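3.2 Household handling of dessert bananas after purchase

The second part of the survey asked how families keep small dessert bananas between the market and the table. Interviews were done in February in two neighborhoods, Lyimo and Onitov, and 73 households agreed to answer. In 51 of them the person who buys the fruit is also the person who stores it, so the answers on price and on ripeness usually come from the same speaker.

Most respondents buy the fruit when it is still partly green at the neck and keep it in an open dish or bowl in the kitchen. Washing before storage was less common than we expected. Laizer and Masanja reported the same habit in their earlier work on market women, and they explained it by the belief that water makes the skin dark — a belief that we also heard many times. 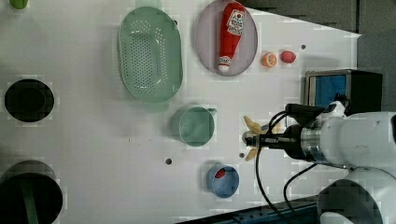
Figure 4. Small yellow banana and oval mint-green colander with perforated base.

The words used for ripeness were not the same in the two neighborhoods. In Lyimo, people spoke first about the smell and only later about the color. In Onitov the color was named first, and several older respondents made a difference between "yellow for today" and "yellow for guests." We kept these terms as they were said and did not try to place them on the usual seven-step color chart, which was unknown to all the respondents.

Waste was recorded by diary during 40 days. The diaries contain 3,957 entries for all fruits together, and bananas are the most frequent item. Fruit given to neighbors or to animals was not counted as waste, following Baudry. Some families wrote only in the evening, so small losses at breakfast may be missing from their pages. We return to this problem in Section 5.

Correspondence: Adhiambo Laizer, Anura Food Habits Group | © The authors | Back to top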